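Sundirach Capsules and Recovery After Strength Training: What the Label Says and What We Could Check

Project report, Human Performance elective
Severin Gasser and Alžběta Oravec
Submitted 10/05/2022

Why we picked this

Sundirach is a plant extract sold in capsules to people who lift weights. The seller, Uledis, says it "supports natural testosterone" and "cuts recovery time in half." Several people at the gym we both use take it, and most of them will tell you it works. None of them could tell us what is in it. Severin wanted to test it. Alžběta wanted to read the label first and see if there was anything worth testing. We did both, in that order, and we came away with less than we hoped for.

The label

The bottle lists a "proprietary blend" and gives one weight for the whole blend. It does not give the amount of each ingredient. This matters a lot. If a plant has some effect at a high dose, a pinch of it in a capsule may do nothing, and the buyer has no way to tell which one he paid for. We wrote to Uledis in February and asked for the amount of each extract per capsule. We got a polite answer saying the formula is protected. We asked again for any study behind the recovery claim and were sent the same web page we had quoted in our question.

The web page mentions "clinical research" three times without a title, an author or a year. We searched for the product name in the library databases and found nothing. We did find papers on one of the plants in the blend, but they used a different extract and the people in them were not lifters. We don't think they can be used to support this product, although the page seems to want readers to make that jump.

The word "supports" also deserves a comment. It sounds like a claim about raising a hormone, but it can mean almost anything. A glass of water supports natural testosterone too, if you are dehydrated enough.

What we did

We had 30 days and no budget for blood tests, so hormone levels were out. That left soreness and strength. Severin took 2 capsules every morning with breakfast for the first half of the period and nothing in the second half. Alžběta did it the other way around. We both followed the same squat and bench program, with sessions of 45 minutes, and each of us wrote down a soreness score the morning after every session on a scale from zero to ten. We kept sleep and food as steady as we could, which during exam weeks was not very steady.

We had planned to use placebo capsules so that neither of us would know which half was which. The empty capsules we ordered were a different size and the powder inside the real ones has a strong bitter smell. Anyone would have noticed. We dropped the idea, and this is the biggest weakness in the project.
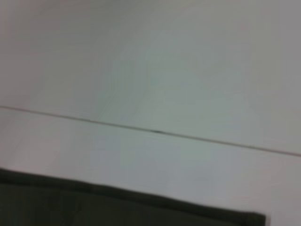
Štěpánek objected at this point in our class presentation that two people who know what they are swallowing cannot measure soreness at all, and that we should have scored only the bar weight. We partly agree. Soreness is an opinion. But the Uledis claim is about recovery, and customers judge recovery by how they feel, so leaving it out would have meant testing something the company never promised. Zadura added that a bar weight isn't blind either, as you push harder when you think you've taken something.

Results

Severin reported lower soreness in his capsule half. Alžběta reported slightly higher soreness in hers. Severin went into the project thinking the product might work and Alžběta went in thinking it was junk, and our scores match what each of us expected. That should make anybody careful.

Strength went up for both of us in both halves. The gains were bigger in the first half, with the capsules for one of us and without them for the other. We had both been off training over the break, so the easy explanation is that we were getting back what we had lost.

Side effects: Severin had mild stomach upset for the first 3 mornings. It went away. Alžběta had none. We can't say the capsules caused it.

What we think

We can't say Sundirach does nothing. Our test was too small and too open to say that. We can say we found no reason to believe the "half the recovery time" line, and that the company did not give us one when asked. An effect that large should be hard to miss, even with a method as rough as ours.

If another group takes this up, they should get matching capsules made before anything else, use more people, and have someone outside the group hold the list of who gets what. They should also find out whether the school would pay for a lab to check the contents. We would like to know what is in the bottle before anybody else swallows it for a grade.

Contact: Human Performance elective, student projects page | © 2022 the authors | Back to top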